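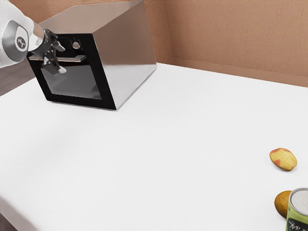 Chiamaka Lawal

Former professional gamer and in-game leader, best known for her years with the Fismont club. Played under the handle Ekpo, her mother's family name. Retired from competition after more than 200 official matches, now a coach and part-time commentator.

Early life

Grew up over her uncle's tire shop. Ran track at school, mostly the 400, and was decent at it. Stopped after a knee injury. Started on fighting games with a cousin, switched to team shooters when the internet cafe down the street put in new machines. First paid tournament was a local cup, prize a keyboard and a little cash. Her team finished second.

Career

Joined the amateur side Werkari as a substitute. Became a starter when Javiera Quezada moved to the rifle role and left a spot open. Werkari played 7 online leagues with that lineup and won two of them. No salaries at this point -- players paid there own travel.
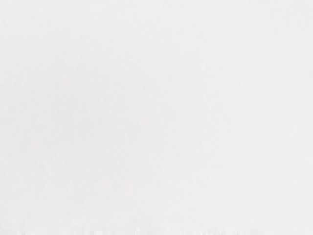 Fismont Esports Club -- Player History Section

Signed by Fismont along with Quezada. Took over calling in the second season after Themis Kalogeropoulos stepped down to the bench. Results were poor at first, four straight group stage exits. Wanpen Bunnag came in as coach and cut the playbook down to a handful of set rounds per map. Lawal has said in interviews that she hated it for a month and then stopped losing pistol rounds.

The club's best run came at the Fudham Open. Fismont entered through the qualifier, lost the opening match, and came back through the lower bracket to reach the final. Lost the final in three maps. The second map went to triple overtime and is still the longest played at the event. Lawal finished the tournament with the most opening kills of any in-game leader.

A second final the next year ended the same way. Quezada left shortly after. Lawal stayed for two more seasons with a younger roster, Aarti Mishra among them.

Playing style

Slow caller. Liked to hold utility until the last 30 seconds and hit whichever site had gone quiet. Critics found it dull to watch, and opponents complained about it a lot. Weak on the sniper rifle and rarely bought it. Strong in late-round situations with a numbers disadvantage.

Retirement

Announced on March 23, 2018, citing wrist pain. Played one show match in May of that year, then nothing competitive. Career total on the club's own records is 1,968 maps, a figure that includes practise leagues and is disputed by some fans.

Coached the Fismont academy afterward, where Mishra was her assistant for a season. Has commentated at the Fudham Open three times.

See also

Fudham Open
Werkari (team)
Wanpen Bunnag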